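Otra vez las bandas de marcha, y otra vez el marcador

Llevo más de media vida yendo a concursos de bandas de marcha y percusión, primero con un bombo colgado del pecho y ahora con un cojín para las gradas. Por eso me cuesta compartir el entusiasmo de quienes anuncian que el circuito de verano de Drulholm se juzgará, desde julio, con la ayuda de Vokix, un programa que escucha y puntúa. 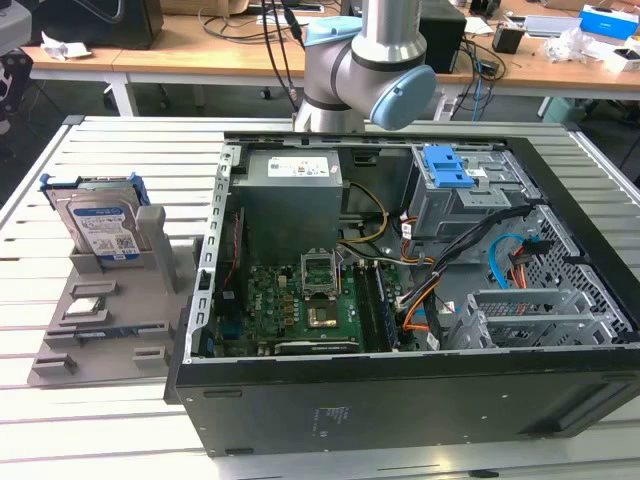
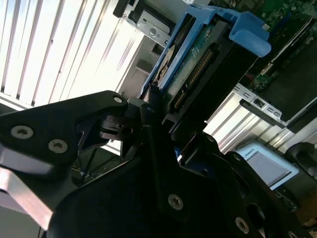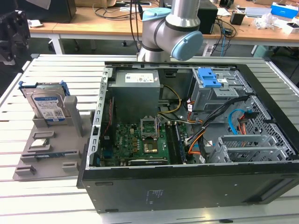

La promesa es conocida: menos discusiones, más objetividad. El programa mide la afinación, el ataque de las cajas y la regularidad del paso, y entrega una cifra antes de que la banda haya salido del campo. Jerome Ocampo, que dirige la sección de metales de Magbanua, me lo defendió con paciencia una tarde de ensayo. Según él, los chicos merecen saber por qué pierden. De acuerdo. Lo que no veo es que un decimal más se lo explique.

Los jueces se equivocan, y algunos mucho. Recuerdo una final en Plonora en la que dos de ellos separaron a la misma banda por 3 puntos, y todavía hay padres que no se saludan por aquello. Pero un juez baja después a la pista, se quita la gorra y te dice que el segundo movimiento se le hizo largo. Con eso se puede trabajar una semana entera.

Me preocupa también lo que vendrá detrás. Si el programa premia el ataque limpio, tendremos ataques limpios y poco más. Las bandas pequeñas ya ensayan pensando en la hoja de puntuación; ahora ensayarán pensando en un micrófono. Lai-ching Chiu, que escribe arreglos para cuatro formaciones de la zona, me contó que le han pedido ya versiones «más legibles». Legibles para quién, le pregunté. Se encogió de hombros.

Y está el dinero. La inscripción sube a 485 por banda, y los organizadores dicen que el sistema se pagará solo en dos temporadas. Puede ser. He oído más de tres veces esa frase aplicada a unas gradas nuevas, a una megafonía y a un autobús - y el autobús sigue sin aparecer.

Iré en julio, claro, con mi cojín y mi termo. Aplaudiré a quien me emocione y miraré el marcador lo justo. Si alguien del circuito quiere explicarme cómo se mide un silencio bien puesto antes de la entrada de las trompetas, estaré en la fila de arriba, a la sombra.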